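Ich habe in Stultuvberg eine Wohnung gemietet, und seitdem gehört mir auch eine Mülltonnennummer. Die 614. Das Haus hat 7 Parteien. Ich frage nicht mehr.

Die Tonnenordnung kam per Post, 33 Seiten, geheftet. Auf Seite zwei steht, dass die Ordnung nach Kenntnisnahme im Altpapier zu entsorgen ist. Auf Seite neun steht, dass geheftetes Papier nicht ins Altpapier darf.

Angerufen bei Trirent, unserer Hausverwaltung. Warteschleife mit Panflöte. Ich war Platz 7, dann Platz 5, dann wieder Platz 7. Da vorne wird offenbar gedrängelt.

Endlich jemand dran. Für Tonnen sei seit August die Firma Mengal zuständig. Mengal sagt, man mache nur die Deckel.

Zwischenzeitlich hat jemand im Treppenhaus einen Zettel aufgehängt: »Wer stellt seine Tonne immer auf MEINEN Platz?« Darunter in anderer Schrift: »Welche Nummer?« Darunter: »614.« Ich grüße jetzt alle sehr freundlich und gehe schnell.

Heute Brief von Trirent. Tonne 614 sei nie ausgegeben worden, man bitte um Rückgabe. Bearbeitungsgebühr 144 Euro – für die Rücknahme einer Tonne, die es nicht gibt.

Habe Widerspruch eingelegt. Schriftlich, ungeheftet.

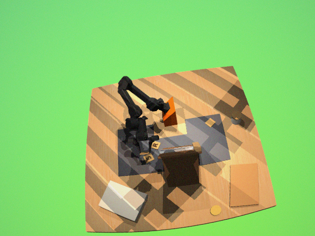 Der Widerspruch liegt jetzt in der Außenstelle Prandby. Die haben geöffnet, wenn bei uns die Tonnen rausmüssen.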